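Sorting a Coffee Can of Loose Hardware into Marked Bags

Jun 28, 2018

If you have a drawer, a jar or an old coffee can full of springs, screws and little bits you can't name, I have such a satisfying Saturday job for you! I did mine at the kitchen table and I loved every minute (well, maybe not the washers). My can came with the house on Domness Road and I'd been adding to it ever since.

What you need

Clear plastic bags in a size you can get your whole hand into
A thick black permanent marker
A cheap notebook
A muffin tin or a few saucers
A big, clean tabletop with good light

Step 1: Tip it out in small batches

Take a handful at a time. I tried dumping the whole can on my first go and spent 40 minutes chasing ball bearings under the stove. A handful spreads out nicely, and you finish it before you get tired of looking at it.

Pale tables are wonderful for this. Dark screws and gray springs really stand out on light wood. If your table is dark, lay an old bed sheet over it.

Step 2: Sort by job first, size later

I started out sorting everything by length, and my neighbor Ragnheiður Bech, who used to run the parts counter at a repair shop in Warton, talked me out of it over coffee. Her way is to keep things together if they belong to the same object. The spring, the screw and the odd plastic piece from one lamp go in one bag, even though they look nothing alike. Anything left over gets sorted by type in the muffin tin - wood screws, machine screws, nuts, springs, hooks.

Step 3: Write on the bag before you fill it

Lay the bag flat and empty, smooth it out with your palm and write your number up near the top, nice and big. Let the ink dry for 15 seconds before you touch it. Writing on a full bag is miserable, the plastic slides around and the marker skips over every bump.

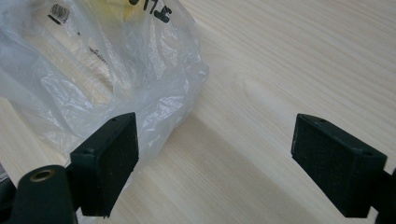

Marker on clear plastic, with a gray coiled piece in the bag.

Step 4: Keep the notebook going

Each number gets one line in the notebook. Mine say things like "hall lamp, spare spring" or "Lauritsen cabinet, hinge parts." I left gaps between groups, so the kitchen things have one run of numbers and the workshop things have another, and there is plenty of room to add more later.

Don't skip the mystery pieces! Give them a number too and write down whatever you know, even if it's only "yellow, snaps onto something." I've already matched two of mine that way.

Step 5: Press, fold, store

Squeeze the air out gently from the bottom up, fold the top over once and stand the bags in a shoebox like file cards, numbers facing you. Thin bags puff up again if you stuff them, so use two for the bulky stuff - same number on both. My shoebox holds 17 bags comfortably and I've just started a second one.

A few extra tips

Long screws will poke through thin plastic. Wrap the points in a scrap of paper.

Rubbing alcohol on a paper towel takes the marker off when you want to reuse a bag.

I'm doing picture hooks and curtain hardware next, and I'll add those numbers to the list when they're done.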